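My Red Shape Board, and Why I Keep Going On About It

Posted 09/10/2018 in Sorters and Peg Toys

Okay, so a few people have been asking for more of the red board since I put it at the bottom of the big sorter list, and here's a page that is nearly all red board. If you came looking for the wooden animal sorters they're still on the other page (I haven't forgotten them, I just need a free weekend and better light).

For anyone new, I collect shape sorters. I have 13 of them at the moment if you don't count the one with the missing lid, and I don't. It started with a yellow bucket my sister and I had as kids, with the lid you could never get off again once all the shapes were inside, and then I found the same bucket at a yard sale in February and that was it, I was gone. I drove 400 miles for one last year. My husband still brings it up at dinners.

The red one is my favorite right now. I call it the Sokard, which was the name on the slip that came with it, though I've seen the same layout go by other names and the seller at Flirnell had it down simply as "shape board, red." I paid more than I meant to. It's a good thick slab with the openings in the top, no lid, no bucket, no cute face on the side. Just shapes! I love a sorter that trusts you like that.

The tall one

Let me start with the piece people get wrong most, the tall flat-faced one. It's a muted blue-gray and it's got a scoop taken out of the top end, so you end up with a raised tip on either side and a dip in the middle. Everybody who picks it up for the first time turns it over and tries to put the scoop in first. I did too. The shape you want is the plain one at the other end, and once you've got that pointed down you need to get it square to the slot or it'll just sit on the red and refuse.

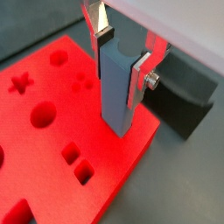
I like a piece you have to line up. With the bucket kind you can more or less throw things at the lid and something will drop, and a toddler is perfectly happy with that (so am I after a long day). On this board the long shapes want to be straight up and down before they'll go anywhere. You feel around for the edge a little, you nudge, you feel it again. My nephew goes very quiet when he's doing it. He's four and he doesn't go quiet for much.

A word on the color while I'm on it. Blue on red is such an old toy box combination and I never get tired of it. The blue is softer than you'd guess from the catalog, closer to slate, and depending on the lamp it goes a bit purple. I tried three times to match it with paint from the hardware store for another project, and gave up with a shelf full of sample pots that are all slightly wrong. If anyone has a good slate blue please write to me. The last pot was called Harbor something and it dried green.

The holes

Now the fun part. The top is laid out three by three, and whoever drew it had a sense of humor. You've got your ordinary ones, the circle in the middle and the oval right behind it, and those two are close enough in size that a kid will try the same piece in both for ages. Then there's a five-pointed star over on the right of the middle row. The star is the one everybody wants first! I've never had a child in the house who didn't go for the star first. It's also the fussiest about turning, so they go for it, get frustrated, go do the circle, and come back to it later with a plan.

Then there are the ones I'd call the odd ones. At the back on the right there's a pair of little rectangles side by side, and in the front row there are three small round holes bunched together like a clover leaf. I adore the clover. I've got sorters from all over and none of the others has a clover. My sister says it looks like an electrical outlet from a country she's never been to, and now I can't unsee it, so thank you for that.

There's also a small round hole in the middle row that I think of as the easy one, the one you do when you want a win. 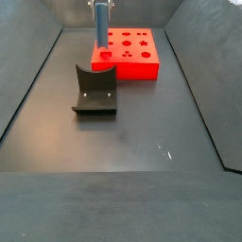
Pallavi Nautiyal wrote in after the last list to say I had the order all wrong and that the square ought to come before anything else. Her reasoning was that a circle teaches you nothing, it goes in whichever way you're holding it, while a square makes you turn your wrist just a little and then rewards you four times over. She starts every kid in her family on the square and saves the circle for when somebody's crying. She also thinks the star is overrated and that I've let it go to my head.

I've been chewing on that for two weeks, Pallavi, and I think you might be right about the square. I tried it with my nephew on Sunday. He did the square, did it again, and then did the star just to spite us both. So I don't know what that proves. I do think the circle has its place though, I really do! There's something nice about a piece that can't be wrong once you've found its hole, and a very little one needs that more than they need their wrist trained.

You're not right about the star. We can keep arguing in the comments.

The round peg

Speaking of circles, the round peg deserves a bit of room. It's a smooth blue cylinder, matte, no markings on it that I know of, nothing to grab onto. Compared to the tall scooped piece it's so plain that people skip right over it when they write about these boards. But it's the one I end up fiddling with while I'm on the phone. It's got a good length to it, so you can hold it up high by the top end and lower it straight down, and if you're a little off it stops on the red and you have to go hunting.

My tip is to keep it upright and slide instead of lifting and stabbing. Kids stab. Let the bottom rest on the board and drag it lightly toward the hole till it catches. I picked that up from a man at the Nguyen toy fair who had a whole table of peg boards and would not sell me a single one, and I've used it ever since on every sorter in the house.

And since two of you asked, the little black thing with the dip along the top is a stand with a flat base, and I've kept the two together from the start. I like how the curve of it looks next to all those straight red sides. My aunt wanted to put it on her desk for business cards. No! 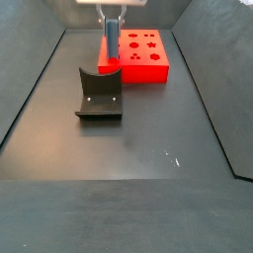 Odds and ends from the mailbag

Where to find one. I get this a lot and I'm sorry to say I don't have a great answer. Mine came through Flirnell, and they told me they don't expect more. Skasto had a green one listed over the summer, and I asked about it and never heard back, so either it sold or they think I'm a crank. If you see a red one for a fair price, take it, and if you see two, write to me before you do anything else.

How I clean it. Damp cloth on the top, dry cloth right after, and a cotton swab for the holes. The clover is a nightmare for crumbs. You wouldn't think cracker dust could get that far into a toy. The star collects lint in its points, I have no idea how, and I go in with a toothpick wrapped in a bit of rag. Don't soak anything you can't replace.

Is it good for a baby? I wouldn't. The small pieces are small, and the board is heavy enough that I wouldn't want it pulled down on a foot. I keep mine up on a shelf and it comes down when I'm sitting right there too. Around three and up seems about right to me, with company, and there's no upper limit. My father-in-law spent an entire Thanksgiving on it and missed the pie.

What number is it? In my notebook it's entry 965, and before anybody faints, the notebook is for every sorter, peg board and stacking toy I've ever seen or read about, the ones I own are a tiny corner of it. I started it on index cards and they got away from me. One day I'll type the whole thing up and put it here so you can all correct it.

The oval question. Three different people wrote that on their board the oval piece goes into the circle if you tip it. On mine it doesn't, I've tried it tipped every way I can think of. If yours does, could you tell me when you bought it? I've got a theory that there was an early run with a looser fit and I'd love to have something to go on besides my own grumbling. Measurements would be wonderful if you have a caliper, but a ruler is fine.

Coming next, the animal ones (I promise), and the yellow bucket gets its own page as soon as I can get the lid off.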